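Automated Disassembly and Handling
Handout 11: The Onholm cell stoppage

Read before the seminar. Bring your answers to the questions at the end; they count towards the coursework mark.

1. Background

Onholm is the teaching cell we share with the Karambridge recycling project. Its job is to strip desktop computers for parts. The case is laid on its side on the slatted table with the panel already off, and loose parts go to a grey fixture beside it. The control program, Stolum, runs the job as a list of steps. Each step has a target position, an approach path, a speed limit and a force limit.

The stoppage happened in October during a hard drive job. A gripper finger went down on the top edge of the power supply at a point where the program expected clear air. The force limit tripped and the arm held its position. Damage was a scratch on the steel and a bent fingertip. It could have been worse: the processor in these machines sits bare once the cooler is off, and a finger coming down there would have written off the board.

The same kind of case is used for this week's lab. Note how close the power supply is to the open board.

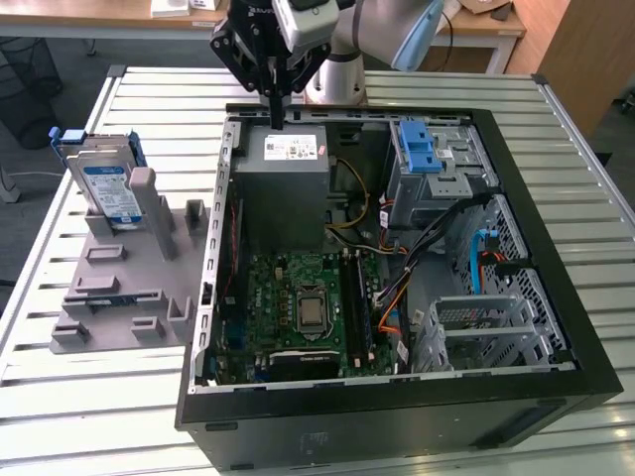 2. What the log showed

The log gave three facts that matter.

The force reading rose over 30 milliseconds and peaked at 61 newtons. The limit for that step was set well below this, so the arm overshot its limit before it stopped.

The case position in the program was the one taught at the start of the job. It had not been measured again after the first part came out.

The fixture position was correct. Drives placed in the fixture before and after the fault were all seated properly.

From this we can say the arm went where it was told. The case had moved. Pulling a caddy out of its bay drags on the chassis, and a steel case on a slatted metal table slides easily. When the table was checked, the case was 11 mm from its taught position, which is more than the clearance allowed above the power supply.

Do not stop at "the case slipped". A case that can slip is a normal condition for this work, and the cell should cope with it.

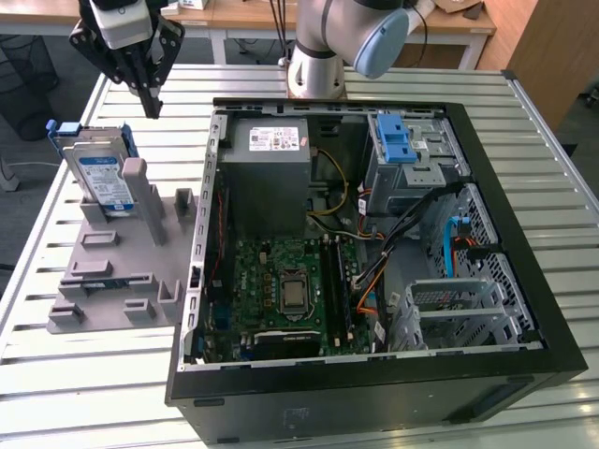 Three causes were listed in the review. First, there was no clamp or end stop for the case. The fixture had a fixed place for the drive, but the computer itself was only resting there. Second, the approach path was planned from the taught position and crossed the power supply with too little height. Third, the force limit was treated as protection against collision. It limits the harm after contact — it does nothing to prevent contact.

3. Releasing a caddy

The blue tabs are where most students run into trouble in the lab. The plastic flexes, so a hand pressing slightly off centre may feel a rising force that looks like a good grip. If the program then pulls, the load goes into the chassis and the case creeps. Aksoy's method, which we follow here, splits the action into a light touch, a check on finger position, and only then a pull. If the finger position is outside tolerance, back off and measure again.
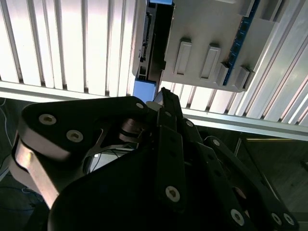 Pull speed matters as well. The review recommended halving it for the first 2 centimetres of travel, where friction in the bay is highest, and logging the case position at the end of every pull. Both changes are now in the lab version of Stolum. Do not switch them off to save time.

4. Rules for the lab

Keep outside the marked area when the arms are powered.
After any force trip, press stop before you go near the table. A held arm is still a live arm.
Write down the step number before resetting.
Measure the case position again after every reset.

5. Questions

a) Explain why the arm went past its force limit before stopping. What would you need to know to estimate the overshoot?
b) Suggest an end stop for the case that would not block access to the drive bays.
c) The review ranked the missing clamp as the main cause. Argue for or against this in one page.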